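Dos pinzas para una misma mesa: el ensayo comparativo de Zundale

Tiempo de lectura: 2 min
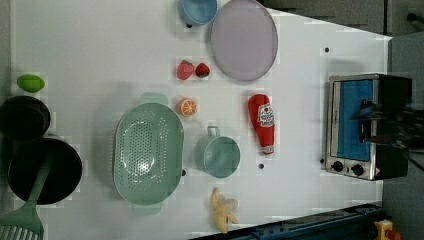
La elección de una pinza para manipulación doméstica se resuelve con frecuencia a partir de la hoja de datos: apertura, fuerza nominal, peso. El laboratorio de Zundale ha optado por un procedimiento más lento. Durante el mes de julio, su equipo sometió dos modelos, Brorach y Frandsen, a un mismo repertorio de piezas de cocina y alimentos de juguete, con un único brazo y un único controlador.

El repertorio combina geometrías poco afines. Un plato de borde fino exige una aproximación casi rasante; una taza puede tomarse por el asa o por la boca; una fresa de juguete apenas deja margen para corregir la posición de los dedos. El horno tostador, con sus dos mandos redondos, plantea un problema distinto, ya que la pinza debe trabajar contra un cuerpo que no se levanta.

«La fuerza máxima nos dice muy poco», señala Baldur Kvaran, responsable del ensayo. «Nos interesa saber qué ocurre cuando la pieza está girada 90 grados respecto de lo previsto».

En total se registraron 1349 intentos de agarre. El modelo Brorach ofreció mejores resultados con los objetos planos – el plato y la espátula ranurada, sobre todo –, mientras que el Frandsen se mostró más regular con las piezas redondeadas. El cambio de una pinza a otra, incluida la calibración, requirió unos 100 segundos.

Queda pendiente la cuestión de las cámaras. La vista cenital facilita la localización de los objetos, pero los propios dedos ocultan el punto de contacto en el último tramo del movimiento. El equipo prevé repetir la serie con el controlador Moklow y una segunda cámara montada en la muñeca, sin modificar el conjunto de piezas.

Compartido 90 veces · 2 comentarios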